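Reading time: 6 minutes
23 June 2026
By the Beauty Desk

What Happens When You Stop Buying Sunscreen by the Number

Most people choose a facial sunscreen by looking at the SPF on the front and the price on the shelf. Then they get it home, find that it stings their eyes or turns chalky under makeup, and leave it in a drawer. By the following summer they are shopping again.

I have done this for years. My bathroom cabinet in Clollanthorpe had four half-used tubes in it this spring, two of them past their date. I decided to finish or throw out what I had, and then to spend 12 weeks wearing facial sunscreen every morning and paying attention to what made me reach for one product and avoid another.

My skin is combination, leaning oily across the forehead and dry at the sides of the nose. I wear a light foundation on workdays and nothing on most other days. I walk to work, which takes half an hour each way and has almost no shade. Your list of complaints may be different from mine, but the questions you need to ask will be much the same.

The three textures

Drugstores sort sunscreen by brand. It would help shoppers more if they sorted it by texture. Nearly everything sold for the face is a cream, a fluid or a gel, and the differences between those groups are larger than the differences between brands.

Creams feel the most like ordinary moisturizer. They suit dry skin and cold weather. The one I wore longest was the Kramer Daily Face Cream, a thick white lotion in a squeeze tube. It takes a couple of minutes to settle, and for those minutes my face looked a little pale. After that it was comfortable all day, and the dry patches beside my nose were gone by the second week. On warm afternoons my forehead was shiny by lunch.

Fluids are thin, and you have to shake many of them. They spread quickly and leave very little behind. I liked the Jastent Clear Fluid best under foundation. It has some alcohol in it, and you can smell it for a moment when it goes on. If your skin is easily irritated, try it along the jaw for a few days before you put it everywhere.

Gels go on cool and disappear fast. They are popular with people who have beards or who hate the feel of lotion. The Nedberg Water Gel was the easiest thing I used all spring, and also the one I ran out of first. I was putting on more than I needed to at the start because it vanished so quickly, and I couldn't tell where I had already been.

Mineral or chemical

This question gets more attention than it deserves. Mineral sunscreens use zinc oxide, titanium dioxide or both. Chemical sunscreens use other filters that go on clear. Some products use a mix.

Mineral formulas are often easier on the eyes and on reactive skin. The cost is a white or gray cast, which is mild on pale skin and a real problem on darker skin. Tinted versions help, though the shade ranges are still poor. If a tinted mineral sunscreen comes in a single shade called "universal," try it on your neck in daylight before you pay for it.

Chemical formulas blend in better. They are also the ones most likely to sting if they run into your eyes, so keep a little distance from the lash line and use a stick product there if you need to. I tried the Jastent fluid right up to my lower lids once and spent the walk to work blinking.

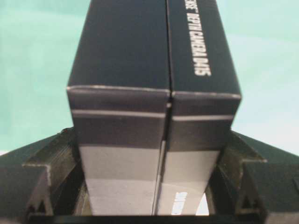
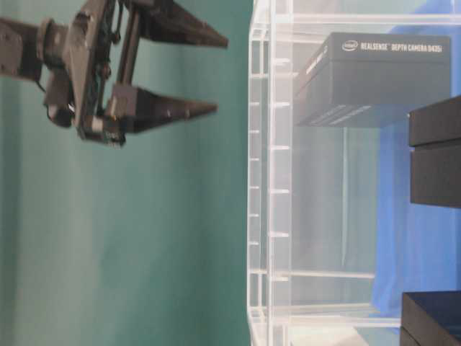
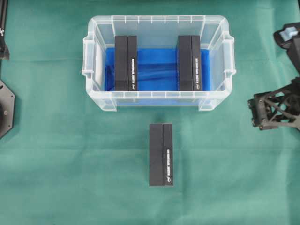
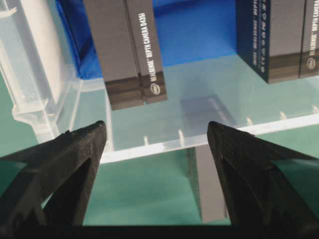
How much to put on

Far more people underuse sunscreen than choose the wrong one. The number on the label comes from a test with a generous layer, and most of us wear a good deal less than that. The usual advice is to squeeze a line along the index and middle fingers and use all of it on the face and neck. It looks like too much. With the Kramer cream it felt like too much as well, so I put it on in two thin layers with a minute between them.

Places that get missed are the ears, the hairline, the eyelids and the sides of the neck. I missed the ears for the whole first week. I now do them before anything else, while there is still plenty on my fingers.

If you are going to be outside for long, reapply every two hours, and sooner if you swim or sweat. On an ordinary office day I put on a full layer in the morning and another before the walk home.

Reapplying over makeup

None of the methods is perfect. Powders with SPF are neat, but it is hard to get enough on. Sprays are quick and uneven, and you shouldn't breathe them in. Cushions and sticks do the best job in my experience, as long as you pat and don't drag.

What worked for me was wearing less makeup. I moved from foundation all over to concealer where I wanted it, and at the end of the day I blotted my face with a tissue, pressed on some fluid with my fingertips, and touched up the concealer if I was going anywhere after work. It took 3 minutes in the office restroom. With full foundation the same routine took longer and left me patchy around the chin.

Pilling

Pilling is when a product rolls up into little crumbs as you rub. It usually comes from layering too much, too fast. Silicone-heavy primers over water-based sunscreen are a frequent cause.

I had it badly with the Nedberg gel over a hyaluronic serum. I dropped the serum in the mornings and the pilling stopped. If you don't want to give up a step, wait until each layer feels dry, and press the next one on with flat hands. Try the sunscreen by itself for a day too. If it pills on bare skin, return it.

Taking it off

A gentle face wash is enough for most gels. Water-resistant creams and fluids hold on harder, and leftover film can clog pores. I used a plain cleansing balm followed by a mild foaming wash in the evenings, and had fewer bumps along my forehead than I'd had in the winter. On days when I wore only the gel I skipped the balm.

Storage and dates

Heat breaks sunscreen down. Don't leave it in the car or on a windowsill. At the beach, wrap it in a towel and keep it in the shade. If the texture has separated and shaking doesn't bring it back, or if it smells different from when you bought it, throw it out.

Sunscreens sold in the United States either carry an expiration date or are meant to last three years. I write the month I opened a tube on the bottom in marker. A face sunscreen used properly every day should not be lasting a year in any case.

What I kept

By the end I had settled on two products. I wear the Jastent fluid on workdays and the Kramer cream on weekends and in cooler weather. The Nedberg gel is very pleasant, and I would buy it again for a July vacation, but I get through it too fast to wear it every day.

The four old tubes went in the trash in the first week. I haven't bought anything else to replace them, and the shelf now has room for the cleansing balm, which used to live on the edge of the tub and fall in.

Related stories
Tinted Moisturizer or Light Foundation: Picking One for Summer
How to Read a Lip Balm Label
Cleansing Balms for Oily Skin
Five Hats That Cover Your Ears
Do You Need a Separate Neck Cream?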